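# Is the Brivex two-arm kit worth it for a small demo room?

**Randa Rawashdeh**, August 27, 2021

We run a small training room in Brerkbridge and have been offered the Brivex upper body kit with two arms, grippers and the head camera. The seller is Stoica. The quote came with a "board task" package, where the robot works with a small whiteboard that has numbers written on it. I'd pay 393 a month on a lease, and I need to decide before the quote runs out.

What I want to know is whether the board task is useful or just something for visitors to look at, and how much room the kit needs. Has anyone here used it day to day?

---

**Renato Cáceres**

We've had ours since May. The board task is basic but I would take it. You write a digit on the board in marker, stand it on the table between the arms and go from there. It is a good check on whether the head camera view and the arms agree with each other, and anyone can reset it with a cloth.

Two things to sort out before delivery:

1. Table. Use a plain one with a pale matte top. We started on a dark glossy one and swapped it in the first week. Both arms need to come at the board from the sides, so don't push the table up against the robot's body. 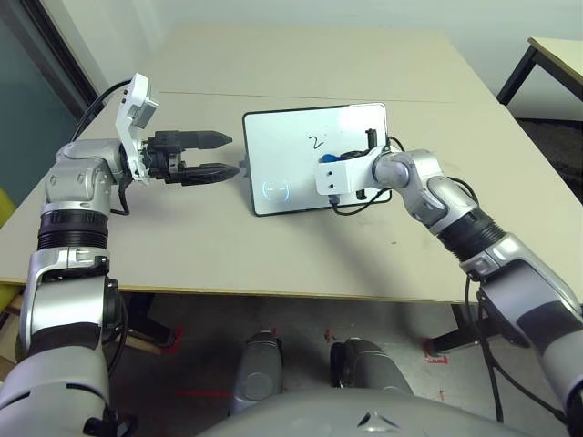
2. Floor marks. Put tape down where the table legs go and where the robot stands. If the table gets moved for cleaning you want to be able to put it back in the same place. Ours are red and easy to find.

Setup took two of us most of a day. The manual is thin on cable routing, so leave slack at the elbows and run each arm through its full reach by hand before you power up. Support from Stoica was fine by email. By phone, less so.

---

**Dardo Cisternas**

Too expensive for what it is. Get a single arm.

---

**Chiến Phan**

I don't agree with Dardo, at least not for this task. A single arm can push a board around, but if you want to practice working from both sides you need the pair. We looked at the Tititz kit too and it had a shorter lease, but the second arm was an add-on and the total came to 731 a month.

For the board itself, start with one digit. Once that is going well, add another one near it. We use a 2 and a 3, with the 3 a little lower and to the right. 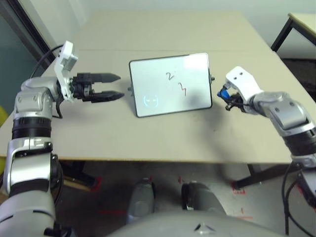

Write them by hand and don't be too neat about it. If you only ever use tidy printed numbers, you won't find out how your setup copes with a sloppy one. Also check your lighting at different times of day - a glossy board picks up reflections.

On space, I'd allow roughly 3 meters by 3 for the robot, the main table and room to walk behind it. A second small table off to the side is handy for the laptop and markers.

One point on the lease. Ask whether gripper fingers count as wear parts. On our contract they do, and the first replacement set was on us. Mirta Quezada at Stoica sent me the parts list when I asked, so get that in writing before you sign.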